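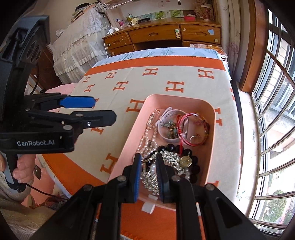

Notebook 3, p. 174

Workshop > Notebooks > Repairs and sorting

July, 2:44 pm

Pink tray again. Everything from the Lornum box has gone into it in one go, which is how you turn a jewellery collection into a single piece of jewellery. Pearls down the left, chain up against them, dark faceted beads across the lower middle. Abena Gbeho maintains this is storage. I maintain it is weaving.

Order of attack: small dish out first, with the green and gold bits still in it, then the white watch strap it's sitting in. Red string bracelets next, and the hoop earring before it goes down the side of something. Pearls after that, lifted whole. Do not pull the chain. I wrote the same thing in capitals on p. 60 and then pulled the chain.

Blanket stays under the tray. Orange H's are hard on the eyes but a dropped link doesn't bounce on it – the bench at Brasia was a trampoline. Two white tags by the front lip, keep them with the lot until Kanokwan Kaewkla has checked her list.

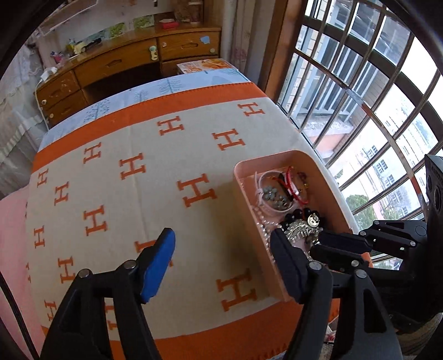 Fig. 2. Chains at the front of the tray, round silver charm on top.

Silver is the slow part. Pin and a bit of talc, work from the loose edge, no swearing before the third knot. The coiled white one with the flower charms gets its own bag, as those petals catch on everything. Black round beads can go flat in the Ongart case.

To get: zip bags (pack of 300), talc, a second tray. Any colour but pink.

Filed under: Jewellery, Untangling, Ongoing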